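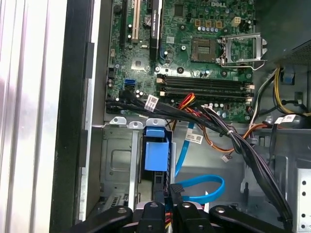 CPU socket with the load plate open

Fitting a replacement processor

1. Shut down, unplug the mains lead and hold the power button for 3 seconds. Lay the case on its side and take off the side panel.
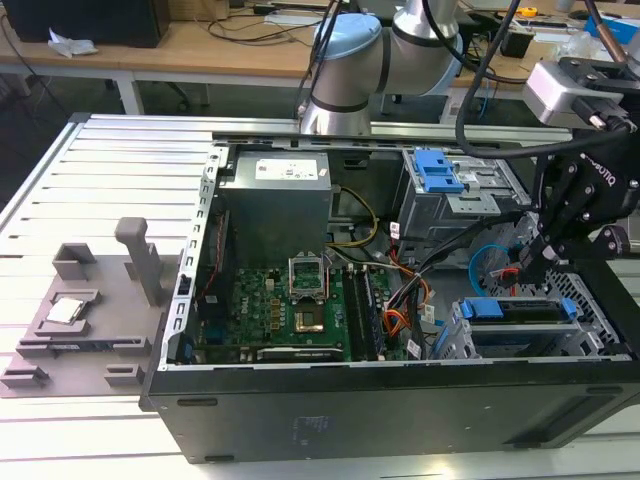 2. Check that the new chip is on the board maker's support list. Update the BIOS first if it needs a later version.
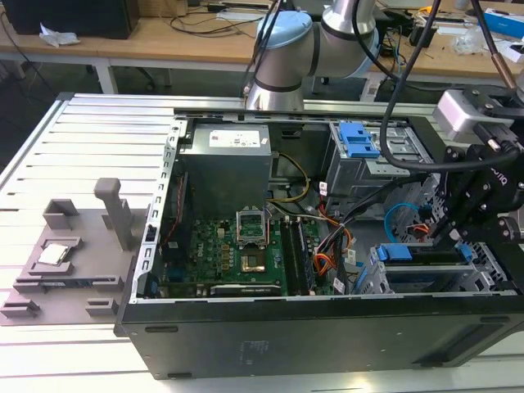 Words: Dirceu Pacheco | November 23, 2023

Hold the chip by its edges, match the notches and lower it straight down. Close the plate, then hook the lever.
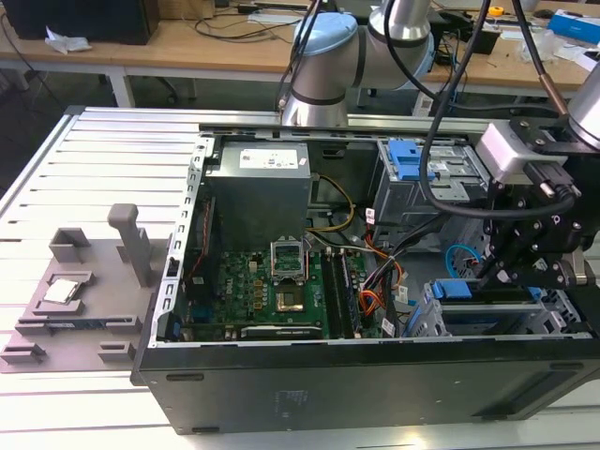 3. Apply 2 mm of paste, refit the cooler and reconnect its fan.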